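Nakunico 木製カラーキューブ

Zotauの「Nakunico」は、積む、並べる、色で分けるといった遊びに使う木製キューブです。教室や児童室での貸し出しを想定し、単色ごとの補充にも対応しています。

塗装は木目が透ける程度の厚さです。角には軽く丸みをつけています。色は赤、黄、緑のほか、青と白を加えた全5色。1色につき6個を1袋に入れてお届けします。 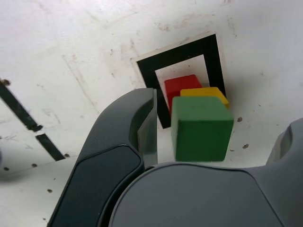
この記事は2分で読めます

黒い四角の枠を印刷した紙を天板に置くと、キューブを集める場所の目印になります。枠の中に赤を置き、手前に黄と緑を寄せるといった並べ方は、前後の位置を言葉で伝える練習に向いています。枠の紙は別売りで、生成りの用紙に印刷したものを23枚組で用意しています。

白い天板では色の区別がつきやすくなりますが、擦り跡や小さなしみも目に入ります。天板の汚れは固く絞った布で拭き、乾いてからキューブを置いてください。キューブ本体は水に浸けず、乾いた布で拭きます。アルコールを含む製品は塗装を傷めるため使用できません。

木目の出方と塗装の濃さには個体差があります。木目の違いを理由とする交換は承っておりません。割れや塗装のはがれがあった場合は、到着後5日以内に販売窓口のDimleyまでご連絡ください。

施設向けのまとめ注文は300個から受け付けます。色の内訳は袋単位で指定できます。見積もりの際は、必要な色と袋数、納品先をお知らせください。2月は棚卸しのため、出荷までに通常より日数をいただきます。

製品担当:Kenneth MacBrayne
最終更新:2022年8月20日

関連製品
Chisholm 収納トレー
Nakunico 補充用単色袋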